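Call for Participants: Household Sorting Diary Study

Posted 2023-02-06

Sundstead Consumer Research is recruiting households for a study of how small items are stored, retrieved and discarded in the home. The study is run on behalf of Zirar, a publisher of home reference guides. Results will be used to revise the storage chapters of the next edition.

We need 200 households in the Tavares and Gutine areas. Each household names one adult as the diary keeper. Other members of the household may contribute entries, but only the diary keeper signs the consent form and receives payment.

The study covers items smaller than a shoebox that are handled at least once a month: batteries, tape, chargers, keys, medicine, stationery, sewing supplies and similar. Clothing, food and books are excluded. Tools are included if they are kept inside the living area and excluded if they are kept in a garage or shed. 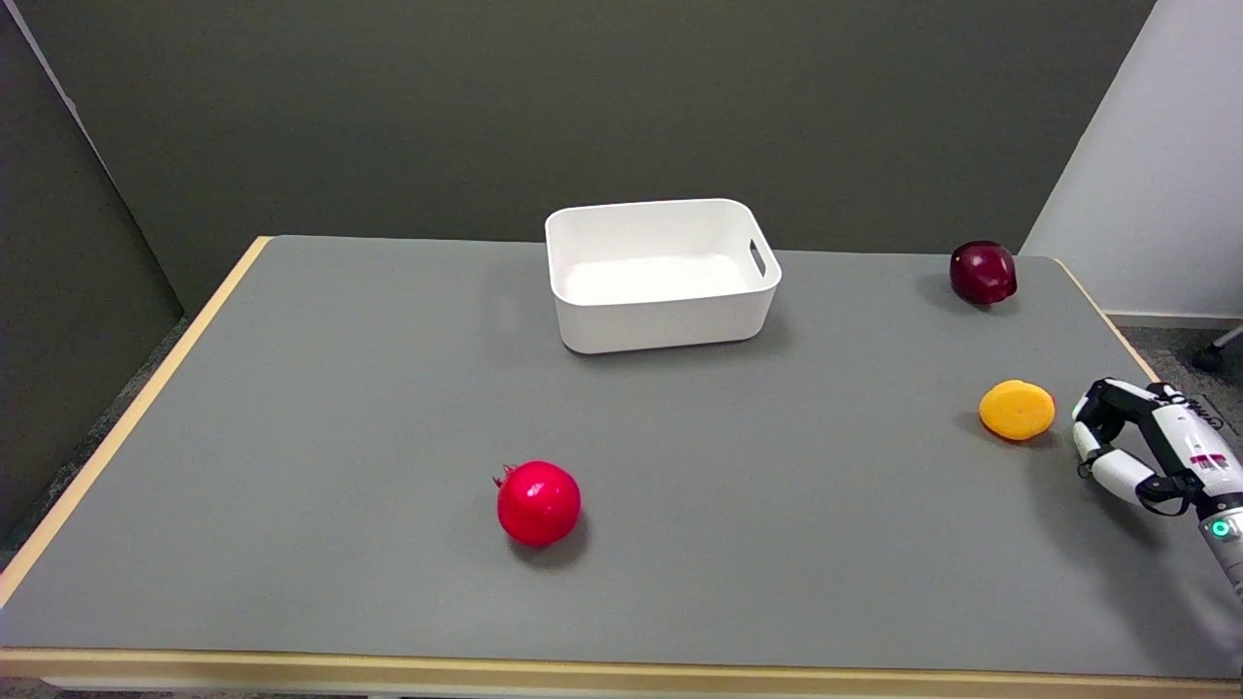

What Participation Involves

Phase 1 is a written inventory of one storage location chosen by the diary keeper, such as a drawer, a shelf or an open plastic bin. The location must already be in regular use. Please do not tidy it before the inventory is complete.

Phase 2 is a diary. For 5 weeks, the diary keeper records each time an item is taken from or returned to the location, with the time, the item and whether it was found on the first attempt. Entries are made on paper forms or in a spreadsheet. Mixed formats cannot be accepted - choose one at enrollment and keep to it.

Phase 3 is a telephone interview. Interviews take place in August and are recorded for transcription. Recordings are deleted once the transcript has been checked.

Eligibility

Diary keepers must be 18 or older, live at the address full time and expect to remain there through the end of August. Households of any size may apply, including single-person households. Anyone employed in retail storage products or market research is not eligible. Only one application per address will be considered.

Payment

Diary keepers who complete all phases receive $200. Those who withdraw after Phase 1 receive a partial payment of $20. Payment is by check or bank transfer.

How to Apply

Request an enrollment packet from the Sundstead office by mail or through the contact form on this site. Quote "Sorting Diary" and state your preferred diary format. Applicants will be placed on a reserve list once all places are filled.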